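Ocampo Repair Library — progress report to the Gallell Fund
Second period, to the end of November

Prepared by Lorna Espiritu
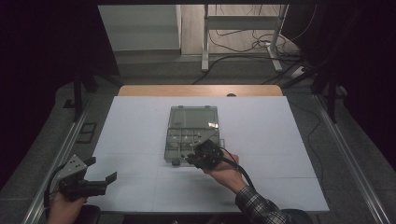
The repair library has now been open to members for a full term. Lending of hand tools is ahead of plan, the Tuesday evening repair sessions are steady, and the sewing side has been slower to start than we told you it would be.

Membership
We have 900 members, most of them from the streets near the Ocampo shops. Renters make up a larger share than we expected. Joining is still free, and we have kept the deposit on power tools at 30 dollars.

Repair sessions
Edgardo Bañez runs the electrical bench and Princess Evangelista looks after clothing and bags. Lamps, toasters and fans are the usual jobs. Small parts hold us up more than anything else: fuses, screws, springs and zip pulls. Guangming Jiang has started a labelled parts store, sorted by size, and people on the benches now spend less time looking.

Sewing
Two of the machines bought with the first payment came from Bimadeck with the wrong foot pedals. Replacements took most of the winter to arrive. The beginners' class is now under way and has a waiting list.

Spending
We are 2,000 dollars under budget, nearly all of it from the delayed class. We ask to carry this over and put it toward a second electrical bench and a safety tester of our own — at present we borrow one from the Ulov hall.

Next period
Danilo Lumanlan will take over bookings. We plan to open on one weekend morning a month, if the hall's owners agree to the extra hours. Their answer will be passed on when we have it.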